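Veserow Teaching Kit for the Tasdale floor arm

Setup, daily care and small repairs

Price 479, without arm. Delivery from our Pondgate store.

The Veserow kit is made for owners of the Tasdale arm who want to teach it small jobs at floor level: taking a bottle, putting it in a bin, taking it out again, closing a lid. You do the job with your own hands some times, the kit records it, and the arm learns from the recordings. On this page we explain how to prepare the kit and how to keep the arm in good condition. Please read it one time completely before you begin.

Choosing the place

The kit works in a normal room. A corner between a cabinet and a wall is a good place for the bin, and it is also a more honest test than the middle of the floor, where the arm has space on every side. Leave the other things of the room where they usually stand. A stool or a paper cup on the floor does not disturb the training, and later the arm will meet such things anyway.

The bin should be a small one with a hinged lid. Open the lid fully and check that it stays back. If it falls down by itself, fix this first. 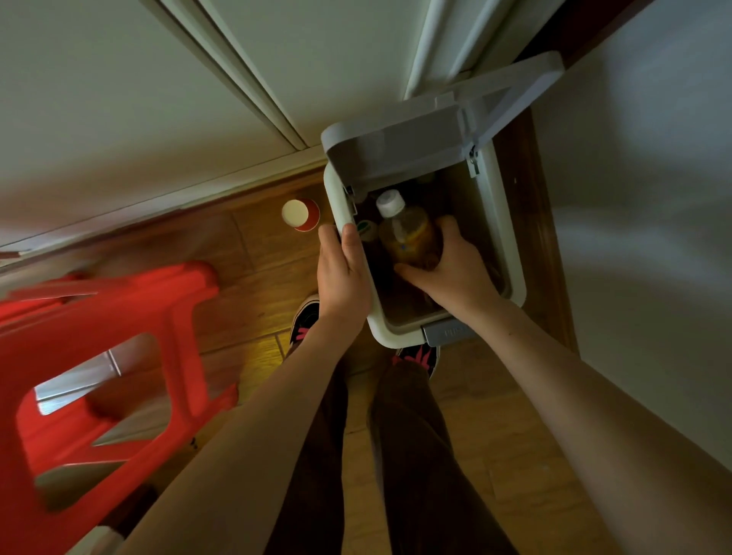

Use bottles with the cap screwed on. The arm must learn full, half full and empty bottles, and for each of them the gripper closes with a different force. Begin with the empty ones. Bottles with some drink left are heavier at one side when you tilt them, and the arm needs more recordings for them: we advise 90 for a partly filled bottle. Do not use glass.

Move calmly. One recording should contain one complete movement, from the first touch until both hands are away from the bin. If you make a mistake in the middle, finish the movement and delete the recording after. Do not stop and start again inside the same recording, the software will understand it as one strange movement.

Setting up the arm

1. Switch off the arm and wait until the ring light is dark.
2. Put the base on the floor and turn the four feet until it does not rock.
3. Connect the kit to the left port. The right port is only for the charger.
4. Switch on. The arm makes a short greeting movement, please keep your hands away.
5. Start "Zero position" from the menu. It is finished when you hear two tones.
6. Measure from the middle of the base to the middle of the bin. The distance must not be more than 590 mm, this is the limit of the arm when it has to reach down inside.

If the zero position is wrong, you will notice it at the bin first. The fingers touch the rim and do not go into the opening. Repeat step 5 before you change anything else. 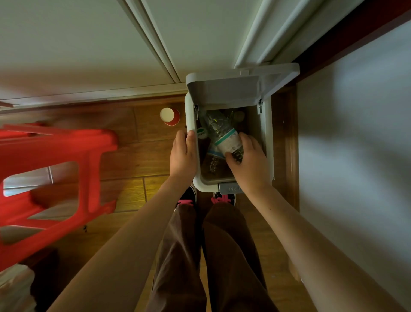 Bottles that lie across the bin are the most difficult part for almost all our customers. The arm likes to take a bottle near the cap, and when the cap is below another bottle it will search and then give up with message 53. This message is no defect. Record more examples where the bottles lie over each other, with the base up and with the cap up, and the message becomes rare. A bag inside the bin is allowed, also a dark one, but pull it flat against the walls. A loose fold can get between the fingers.

Care of the gripper

Wipe the finger pads after each day with a cloth and a little warm water. Rests of sweet drinks are the usual cause when a bottle sticks and does not want to fall. No alcohol on the pads, it makes the rubber hard.

Once a month, look at the two small screws behind the pads. They can be tightened with the key from the box, a quarter turn is enough. Change the pads when the pattern is not visible anymore. New pads come in pairs, please never change only one.
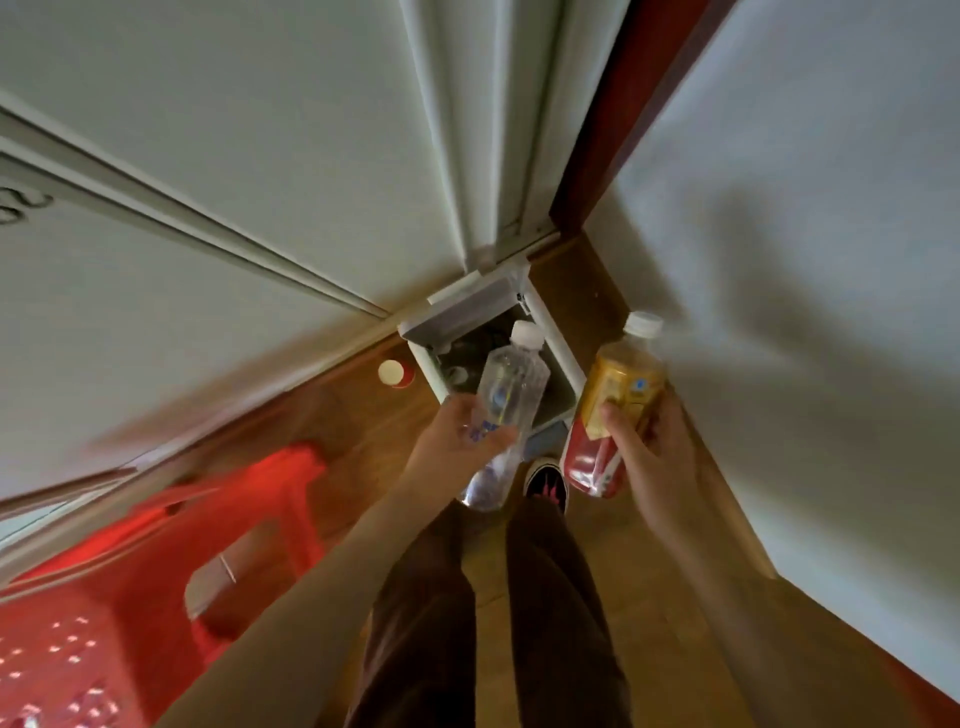 With labels you should take some care too. A label that is half off can stay on the pad, and then the next bottle is held by paper. When the grip is suddenly weak, check for this before you order parts. It is the same with different bottle shapes: smooth ones and ones with ridges need their own recordings, and it is not useful to mix them in the first week.

Wrist belt

The belt in the wrist is the only part inside the arm which you may change by yourself. Switch off, remove the cover, push the tension wheel to the left and take off the old belt. Put the new one first over the small wheel. After this you must do the zero position again.

All other repairs are done by MacLeod at Pondgate. Send the arm in its original box, without the kit and without the charger.

In the box

Recording kit with cable, key for the pad screws, one pair of pads, one wrist belt, printed manual in English.

Not in the box: bin, bottles, floor arm.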